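Setting Up a Bossa Nova Guitar Part for Home Recording

Posted 1/8/18 by Zuzanna Rutkowska

The following covers recording a nylon-string guitar in a bossa nova style with one microphone and a basic two-channel interface. It assumes you can already play the pattern at a steady tempo. Tuning, string choice and mixing with vocals are covered on separate pages.

What you need

A nylon-string guitar with strings that have been on for at least a few days
One small-diaphragm condenser microphone
An audio interface with phantom power
Closed headphones
Any recording program with a click track

Step 1: Set the tempo and the count

Open a new session and set the meter to 2/4. Many printed charts use 4/4 or cut time, and the part can be recorded that way, but the click is easier to follow in 2/4 when the thumb plays on each beat. Set the tempo to 70 for a first take. Add a two-bar count-in.

If the click sounds on every eighth note, turn off the subdivisions. The upper voices of the pattern fall between beats, and a busy click tends to pull them back onto the grid.

Step 2: Place the microphone

Sit in the chair you will use for the take. Point the microphone at the place where the neck joins the body, 10 inches from the strings. Don't aim it at the sound hole. The low end builds up there and the thumb notes will cover the chords.

Record a few bars and listen back on headphones. If the sound is thin, turn the microphone slightly toward the bridge. If it booms, move it toward the twelfth fret. Change one thing at a time and record again after each change. Once the position is right, mark the floor with tape where the stand and the front chair legs go.

Step 3: Set the gain

Play the loudest passage in the song, usually the last chorus or the ending. Raise the gain until the peaks stay well below clipping, then leave it alone. Players are nearly always louder in a real take than in a test, so keep some room. 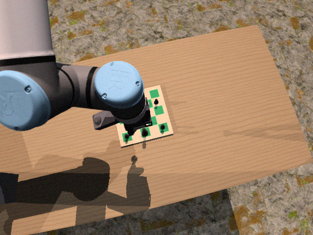 Turn off any low-cut switch on the microphone for now. The open low E sits low enough that some filters will thin it out. Rumble from the street or a heater can be dealt with later in the recording program, where the cut can be undone.

Step 4: Record the thumb alone

Record one pass of the bass notes with no chords. This pass is a guide and will be muted in the final version. Alternate root and fifth, one note per beat, with the second beat slightly stronger than the first. Keep the notes full length. Short bass notes make the part sound like a march.

Listen to the pass against the click. Fix any drift here before going on — errors in the thumb are harder to hear once the chords are in.

Step 5: Record the full pattern

Play the complete part with the guide pass low in the headphones. Pluck the three upper strings together with the index, middle and ring fingers. Avoid rolling the chord. When a chord change comes on the first beat, the upper voices often arrive an eighth note early, and the bass still waits for the beat.

Record at least two full takes from start to finish. Punching in on nylon strings is possible, but the ring of the previous chord makes the edit audible unless it falls on a rest.

Step 6: Choose and edit

Pick the take with the steadier bass, even if the other has cleaner chords. A missed upper note can be replaced from the second take. Place the cut just before the attack and use a short crossfade.

Leave finger noise in unless it is louder than the notes next to it. Do not quantize.

Save the session under a new name before you add other instruments, and write down the gain setting and microphone distance in the session notes.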